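Andeck kitchen puts serving line work on grippers, staff move to new jobs

7 Jul 2023

Andeck's central kitchen in Eltden has been running gripper tools on part of its cold serving line since February, and the company now says the trial will carry on through the end of the year. Staff were told at a shift meeting. Short meeting, by most accounts.

The kitchen sends out 2091 chilled meals on a normal day, mostly to care homes and schools. Portioning the small stuff has always been the slow part. Garnishes, relishes, a spoon of this in one tray and a spoon of that in the next, same wrist movement for hours. Sore hands and wrists were the most common complaint in the staff survey last year.

The tools come from Brusano, which also did the set up. There are two stations so far. Workers first do the motion themselves with a hand-held version of the gripper, camera on it, and the recordings are used to train the arm that does the job on the line. So the people who used to serve are now, for part of the week, the ones showing how serving is done. 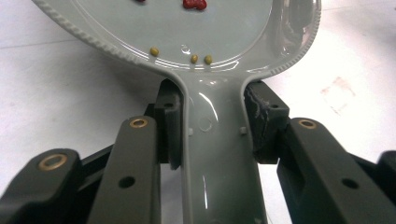
Light gray serving spoon held in the gripper at the Andeck kitchen.

That part went over better than expected. Workers on the recording rota get a pay supplement and can sit down for it. Each session is 40 minutes, then a break. Some say they like it, its quiet and there is no belt to keep up with. Others find it odd to repeat one scoop over and over with no tray going anywhere.

The line itself is a different story. 64 people work at the site and no one has been let go, Andeck says, and it has put in writing that there will be no layoffs tied to the trial. But two evening posts that came open in spring were not filled, and the evening crew noticed. Workers also say the breaks on the line got harder to take, as someone has to stand by when a station stops. It does stop. Andeck logged 243 stoppages in the first stretch of the trial, most of them cleared in under a minute by whoever was closest.

Who that should be is now the main argument. Line staff want it made a named job with its own pay grade. Managers say its too early for that, they would rather train everyone on the shift to clear a stop and restart. Talks on this are still going on.

Cleaning has changed too. The spoons go through the washer like before, but the grippers have to be wiped down by hand at each changeover and the pads checked for wear. Fifteen extra minutes at the end of a shift, paid, after some back and forth over wether it would be.

Coughlan, the catering group that buys most of the kitchen's school meals, has asked for portion weights from both the hand line and the gripper stations before it signs for next year. Andeck says it will hand those over by the end of the summer.

A third station is planned for the relish trays. Hot food stays with people for now, the company says it has no date for that. Recording rota for next month is up on the board by the lockers, sign up with the shift lead.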